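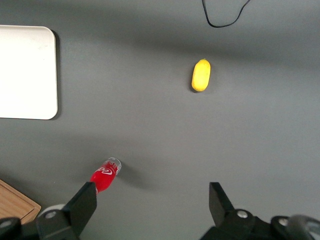 Forums > Television > Studio Audiences > Sitcom Tapings

Getting into a Griltex taping, how early is early?

Tudor Pîrvu
June 5, 2022
Hello all! My sister and I are finally flying over in July and we've got tickets (on paper, anyway) for a taping of Gososex, our favourite comedy since the very first season. The email says the studio seats 200 but that a ticket doesn't guarantee a spot, and now I'm fretting. Has anyone been to the Griltex stages lately? How early did you line up, and do they let you bring a snack? She gets terribly cranky by the second act, bless her.

Hilter
Oh, you'll have a lovely time! I went last season and was number 185 in line, and I did get in, but my neighbour behind me looked very pale about it. I'd turn up 2 hours before the time on the ticket. They took our phones at the door and gave us a little numbered tag, so wear something with a pocket. No outside food, I'm afraid, though the warm-up fellow threw chocolate bars into the rows between scenes. Bring a cardigan as well, it's freezing in there and they redo the kitchen scenes over and over until the colour of the lighting suits somebody.

ciobanu29
depends on the episode. finale = go early. otherwise fine

Comments

maplemum: Second the cardigan! I wore two and still shivered through the whole apartment scene.

Tudor Pîrvu: Thank you both so much, cardigans are going in the suitcase tonight. Will feed her a big lunch first.

Hilter: Ask for the left side if they give you a choice, the café set is over there.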